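**1/** Monday evening. I have decided to become a person who folds towels properly. Not the bath ones, I have made my peace with the bath ones. The blue microfiber ones, which live under the sink in a wad and come out looking like something a dog was sick on.

**2/** Background: I bought a pack of 18 from a place called Clalel because the pack of 8 seemed unambitious. We own one car and two windows worth cleaning. Sipho Visser, who shares my rent and my cupboard space, asked what the other 16 were for. I said "rotation."

**3/** Step one of every folding guide is "lay the towel flat." Fine. Royal blue on a pale wood table, very smart. I smoothed and I smoothed. There is always one corner that curls up like it has a question.

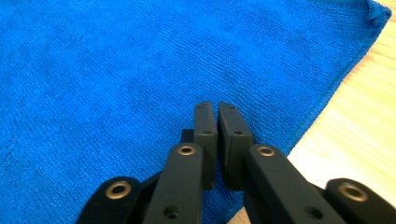 **4/** Mpho Maluleke replied to that one within a minute to say I should iron it. Mpho, I don't iron shirts. I went to your sister's wedding in a sweater.

**5/** Things I have learned about microfiber, in no order:

- It clings to dry hands like a burr. If you have any rough skin at all you will find out where.
- The label says no fabric softener. I had been using fabric softener, for years, generously.
- It shows which way you last stroked it, so a folded stack looks like a badly mown lawn.

**6/** The guide I'm following (saved from the Karnedville community newsletter, page 14, between a lost cat and a bake sale) says to fold in thirds, then in half, then "tuck." Tuck what? Into where? There's a drawing. The drawing is of a different towel.

**7/** Tried it in thirds. My thirds are a half, a bit more than a quarter, and whatever was left. Tried it in halves and halves again and got a fat blue square that you could sit on at a ball game. I like the fat square. It's a cushion, basically, and I'd defend it in court.
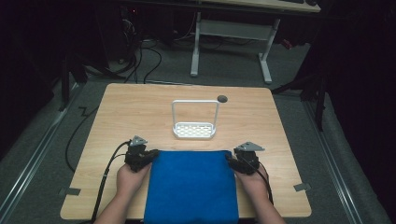 The fat square's problem is storage. The gap under our sink is shaped like a letterbox, with a pipe across it, and a thing that thick goes in once and then has to be reasoned with. So either the folding changes or the plumbing does, and the landlord takes around 50 days to answer a text.

**8/** Sipho suggests rolling. Sipho rolls his T-shirts and has opinions about backpacks. I said I would consider rolling when I'd exhausted the alternatives, and he said "you look exhausted" and went off to make toast.

**9/** Also in the running is the little white basket with the tall handle. I've had it since we moved in and it has held, at various times, lemons, batteries and one glove. It's shallow, so it would take maybe three towels if they were thin ones and nobody breathed on the table.

**10/** Back to flat, then. New towel, new attitude. I pressed the edges down with my palm and counted to ten like the newsletter said, and the corner still rolled itself over into a fat little lip.

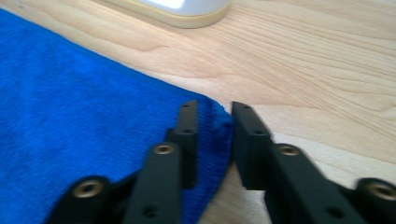 **11/** Mpho again: "Have you tried folding the curly corner in FIRST, so it's on the inside?"

I had not tried folding the curly corner in first.

**12/** OK, so that works. It's annoyingly good. The corner goes in, the sides come over it, and the whole thing ends up about as thick as a paperback. I've done four. Two of them match.

**13/** Sipho came back, picked up the neatest one, and wiped butter off the counter with it.

**14/** Three in the pile, then. Will do the rest tomorrow, or they can go back in the wad. Mpho, please send the thing you said you had about fitted sheets.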